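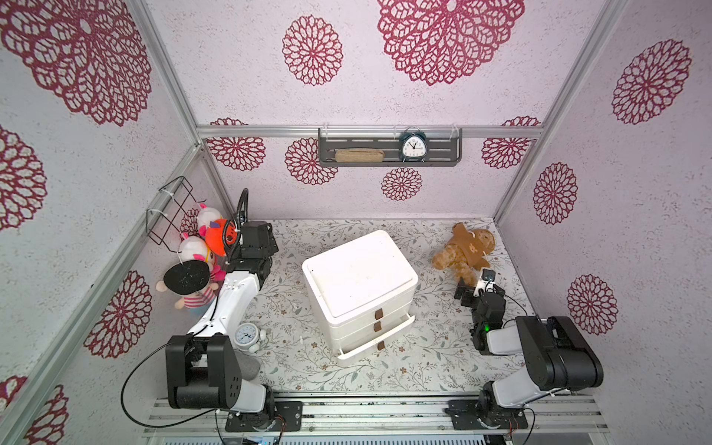
*Maroon dahlias on the walls, green vines on the mat.*

28 September 2022

We're in the grand final!! I've written that on the top of the shopping list, on the back of my hand and now here, and it still looks odd every time. Evevside haven't been in one since 1979, which is before anyone in the current squad was born, me included, and tonight we went to Sistlow's ground and beat them 2–1 after extra time.

I'm too wound up to sleep, so I'm going to get it all down while I've still got it straight.

We got there early and the pitch was heavy. They'd had the same rain we had, and the goalmouth at the clubhouse end was all sand and hope. Begoñe walked it with me before warm-up and pressed her heel into the six-yard box, then went back and changed to the longer studs. I should have done the same. I went over twice in the first ten minutes and heard about it from their bench both times.

First half was all them. I'll be fair, they're a lovely side to watch when you're not the one chasing. Their number six sits so deep that you think she's out of the game, and then she turns and the ball's over your head and gone. I had her to look after, and for half an hour I looked after her back. They scored from a corner — a simple one, near post, flicked on, and their tall centre back just walked it in with her thigh. We'd practised defending that exact corner. Candela said so, loudly, to all of us, while we were trudging back to the centre circle.

Half-time was very calm though, and I want to remember this part. Ainhoa didn't shout. She moved me up ten metres and told me to stand in front of the six instead of beside her, so the pass into her had to go through me. Then she gave everybody a quarter of an orange and talked about the first five minutes and nothing after that. I've had coaches who'd have given us a speech.

And it worked! I picked off the first one they tried, gave it to Candela, and she went on one of those runs where she looks as if she's about to fall over the whole way. She didn't get the goal but she got the throw, and from the throw we got a free kick, and Unai on the touchline was going completely mad with the flag he's not supposed to bring to away games. We were a different team. We still had to wait until the seventy-eighth minute for the equaliser, and it was scruffy as anything: Begoñe's shot hit the post, hit their keeper on the shoulder and dribbled in. She's claiming it. I'd claim it too. 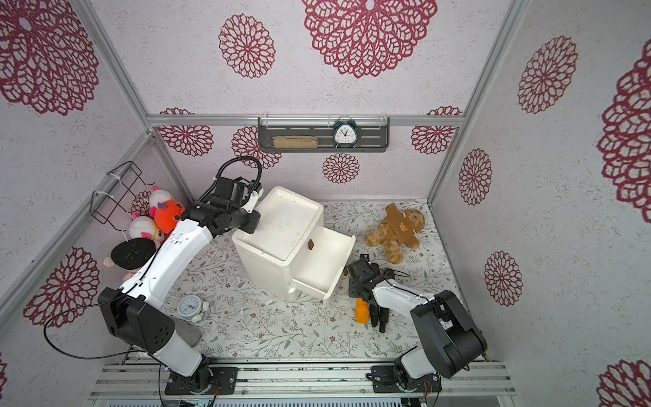 Extra time I don't remember in order. I know my left calf went tight in the first period and I ran it off, or sort of hobbled it off, because we'd used all our subs. I know their keeper made a save from Candela that I'd have paid to see, low to her right with the ball already nearly past her. I know I looked over at the clock on the clubhouse and it had stopped, so I had no idea how long we had. Begoñe kept yelling "next one, next one" every time the ball went out, and by the end I was saying it too, under my breath, every step.

Then Ľubica. She'd come on in the seventieth minute wearing 13, a shirt that comes down nearly to her knees, and she'd barely had a kick. Eighteen years old, third game for the seniors. The ball broke to her on the edge of the box off somebody's shin and I was standing right behind her, so I had the best view in the ground, and I was already screaming at her to lay it off to me. Thank goodness she didn't listen. She hit it first time with the outside of her foot and it bent around two people and went in off the underside of the bar. I've never made a noise like that in my life. My throat's gone, I sounded like a gate on the phone to Mum.

The referee found a huge amount of stoppage time from somewhere. Unai had his watch going from the first whistle and stopped it only for the breaks, and he reckons we played 127 minutes. My legs agree with him. The last five were all in our half, and at one point I headed the ball off the line with the side of my face (there's a mark, and I'm quite proud of it).

After the whistle I sat down on the centre spot and couldn't get up for a bit. Their number six came over and pulled me up, and said she'd hated every minute of the second half, and I told her it was the nicest thing anyone had said to me all season. She's playing in Hung next year for work. I'll miss her, though not on match days.

It was Candela's hundredth as well. We'd kept quiet about it all week because she gets superstitious, and then in the change rooms Ainhoa brought out the frame with the shirt in it, 100 on the back, and everyone had signed it. Candela said she'd had something in her eye since the warm-up. There was cake, lemon, slightly squashed from being under the ball bag. I had two pieces and then Ľubica's, since she was too excited to eat and kept going outside to ring her sister.

On the bus home we sang the whole way to the Sotarus turnoff, and then everyone ran out of steam at once and it was just the wipers going. I had my forehead on the window and went through the half-time talk again. Ten metres. I've played that position for six years and never thought to stand there!

Things for tomorrow: ice the calf again before work, ring Ainhoa about training (light session, I hope, pool if we can get the lanes), wash the kit because it's my turn and it's already making the laundry smell like a paddock. Find my long studs. I think they're in the boot of Unai's car from the January friendly, along with my good rain jacket and probably one of his sandwiches.

Final's at the neutral ground, the one with the proper stand. Mum's coming down for it and bringing Nan, who saw the 1979 one from the hill and says we lost it on a penalty that never was. She has already started on the referee for this one and he hasn't been named yet.

Calf's throbbing. Going to put my feet up the wall for ten minutes and then try to sleep.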